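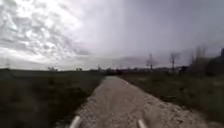

Countryside Access and Management
Unit 5: Looking after unsealed paths

Notes for the second part of the module. Read these before the practical. The drainage exercise at the end is to be handed in to Yolotzin Medrano by 4 pm on the last teaching day in January.

What we mean by an unsealed path

An unsealed path has a surface that is not bound together with tar, cement or resin. The stones stay in place through their own weight, their shape and the fine material packed between them. Most country paths that have been surfaced at all are of this type. They are cheap to lay, they suit open ground, and they can be repaired by hand. They also need looking after more often than a sealed path.

The layers

A built path normally has a formation layer (the ground itself, cleared and shaped), a sub-base of larger stone, and a surface layer of smaller stone with fines. On soft ground a sheet of geotextile goes between the formation and the sub-base. It stops the stone sinking into the soil and the soil working up into the stone.

Older paths often have no sub-base. Somebody tipped stone along a line that people already walked, and more was added when it wore thin. You can't tell this from the top. Dig a small test hole at the edge, note the depth of each layer, and put everything back in the order it came out.

Crushed stone and rounded stone

Crushed stone has flat faces and sharp corners, and the pieces lock together when they are rolled. Rounded stone, such as river or beach gravel, doesn't lock and will always move underfoot. If you have a choice, use crushed stone for the surface. Local stone is usually preferred for its colour, and because its chemistry will be close to that of the soil. Limestone laid across acid heath will change which plants grow at the edges.

Water

Nearly all damage to unsealed paths starts with water. When it runs along a path it carries away the fines first. The larger stones are then loose, and feet and wheels push them to the sides. A shallow channel forms, more water follows it, and the process speeds up.

The aim is to get water off the path by the shortest way. There are two usual shapes:

Camber: the centre is higher than both edges, and water sheds to either side. Best on level ground.

Crossfall: the whole surface tips one way. Best where the path runs across a slope. The fall should be towards the downhill side unless there is a ditch on the uphill side to take it.

Both shapes fail if the edges have built up. Turf creeps inwards and traps grit, and after a few years the path sits lower than the ground beside it. Water then has no way out. Cutting back the edges is dull work, but it does more good than adding stone.
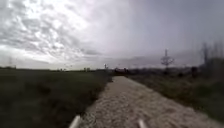
Where a path climbs, camber is not enough and cross drains are needed. These can be open stone channels, timber-sided channels or simple earth bars. Set them at an angle across the path so that they clear themselves. A drain set square to the path silts up quickly. The outfall must be kept open for at least a metre beyond the edge.

Wear and width

Walkers choose the easiest surface. If the path is rough or muddy they step on to the verge, the verge wears away, and the path gets wider. This is called braiding when several lines form side by side. The cure is to make the path the easiest place to walk. Signs asking people to keep to it have little effect if the surface is poor.

Case study: Kemero Common

Fulgencio Xolalpa surveyed the main path over Kemero Common for his final project. The length studied was 259 metres, split into sections of 5 metres. For each section he recorded width, surface depth at the centre, and whether water could leave freely at each side. The worst wear was in the sections where both edges were raised, including some that were nearly level. Steepness alone did not explain the pattern. His report is in the course library under Flemari, the name of the parish, and the method is worth copying for your own survey.

Terms to learn

Fines: the dust and grit that fill the gaps between stones.
Formation: the prepared ground under a path.
Outfall: the point where a drain lets go of its water.
Scour: removal of material by running water.

Drainage exercise

Choose a length of unsealed path of 100 metres. Draw a plan to scale. Mark the direction of fall, any raised edges, any drains and the state of each outfall. On a second sheet, mark the work you would do and the order you would do it in. Costs are not needed.

Bring boots, a tape and a spirit level to the practical. Spades are provided.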